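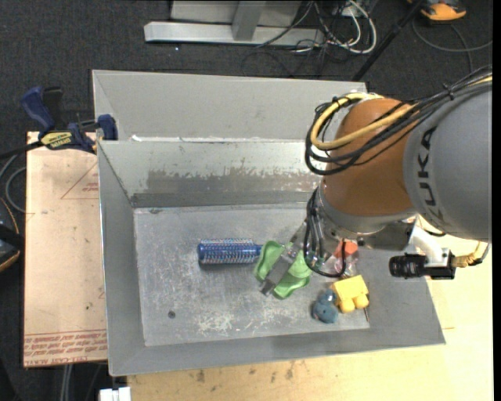
Staff writer, Robotics and Labs

Give a robot arm a bin of odds and ends and it will, sooner or later, pick a fight with the hairbrush. The group behind a picking method called Haleck has spent most of a year on that fight, and this month put out its results.

The usual approach has the arm look once, choose a grip and commit, much like a shopper grabbing the last melon. Haleck lets it change its mind. A camera mounted near the wrist takes a fresh look as the gripper comes down, and the software rescores its options until the fingers are nearly on the object. If the new plan is better, the arm swerves. If everything looks bad, it backs off and sulks for a second before trying again.

The test used 299 picks from a metal bin stocked with things like brushes and small toys, none of which the software had been trained on. Haleck got 267 of them out. The group's older one-look method, Phetsri, managed 200 on the same set. Clear plastic caused the most trouble for both, as it has for every robot camera since there were robot cameras.

Speed is the sore spot. Haleck clears fewer items per hour than Phetsri, and the paper puts this fact in a table near the back. It also lists 55 cases in which the arm changed its mind more than once on the way down, a habit the authors call "late replanning" and the rest of us call dithering.

The code is due out in October. Cables, clamps and hairbrush not included.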